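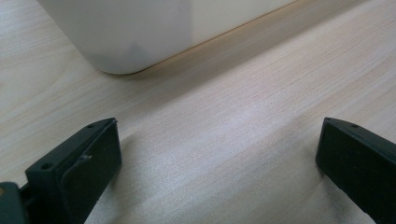

COMMUNIQUÉ DE PRESSE

Clendilov confie le rangement des tables à des pinces, et garde tout le monde

5 octobre 2024

Clendilov, société de services aux salles de pause et aux cantines d'entreprise, annonce la mise en service de Sendano, son programme d'automatisation du débarrassage et de la remise en place. Le nom a été choisi à l'issue de deux réunions, dont l'une portait sur la couleur du logo. Le programme, lui, aura demandé un peu plus de travail.

Le principe tient en une phrase, ce qui a beaucoup inquiété le service communication. Les agents de salle montrent le geste à l'aide d'une pince tenue à la main, et les bras installés sur le site Le Roux apprennent à le reproduire. Saisir, soulever, poser ailleurs, recommencer. Un métier que l'on disait « sans qualification » jusqu'au jour où il a fallu l'expliquer à une machine.

Il a fallu 2000 démonstrations pour que Sendano sache ramener un verre au bord d'une table sans hésitation visible. Un agent de salle y parvient en général dès le premier matin, souvent en parlant d'autre chose. Clendilov a tiré de cette comparaison une certaine modestie et une nouvelle grille de salaires.

Ce qui change pour les équipes

Les 52 agents du site Le Roux conservent leur poste. Ceux qui le souhaitent deviennent démonstrateurs pour une partie de leur semaine, avec une prime inscrite au contrat et un intitulé de fonction qui tient désormais sur deux lignes. La formation dure deux jours. Le premier est consacré à la pince, le second à désapprendre les raccourcis que chacun a mis des années à acquérir : ne plus pousser les objets du coude, ne plus en prendre trois à la fois, ne plus rattraper au vol ce qui n'aurait pas dû tomber.

Le port répété de charges reviendra progressivement aux bras automatisés, en commençant par le service du soir. Les agents garderont l'accueil, le réassort et tout ce qui suppose de comprendre pourquoi quelqu'un a laissé son manteau sur quatre chaises. L'organisation des horaires sera revue en février avec les représentants du personnel, qui ont déjà fait parvenir leurs remarques. Elles sont plus longues que le présent communiqué et, de l'avis général, mieux écrites.

Clendilov reconnaît que tout n'est pas réglé. Les reflets sur le bois clair compliquent la vie des caméras, le verre transparent aussi, et les gros objets blancs aux angles arrondis ne se laissent pas prendre par n'importe quel côté. Les démonstrateurs ont obtenu que les séances s'arrêtent quand ils le demandent, et non quand le logiciel s'estime satisfait — il ne l'est jamais.
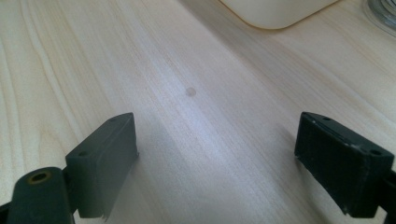
Une table, deux doigts, beaucoup de patience

Les démonstrations se font sur un plateau de bois clair, avec peu d'objets et une place libre devant la pince. Les patins des doigts s'éraflent à l'usage. La question de savoir qui commande les pièces de rechange a occupé la direction technique et les achats pendant une bonne partie de l'été ; ce sont les achats.

Les petites marques sur la table posent un problème plus philosophique. Un agent voit un point sombre et décide, sans y penser, s'il faut le ramasser, l'essuyer ou l'ignorer. Sendano, pour l'instant, demande de l'aide. La direction a jugé ce comportement exemplaire et envisage de l'étendre à l'encadrement.

Déploiement

Après Le Roux, le programme sera proposé au restaurant d'entreprise Flillano, où les tables sont rondes et les avis partagés. Une période d'observation sans aucun bras automatisé précédera l'installation, à la demande des salariés. Chaque équipe disposera d'un droit d'arrêt immédiat, matérialisé par un bouton rouge de bonne taille. Un modèle plus discret avait été étudié, puis abandonné.

À propos de Clendilov

Clendilov assure l'entretien, le service et le réassort d'espaces de restauration en entreprise. La société conçoit ses outils avec les personnes qui s'en servent, méthode lente dont elle n'a pas trouvé d'équivalent rapide.

Contact presse : service communication de Clendilov, du lundi au vendredi, hors heure du déjeuner.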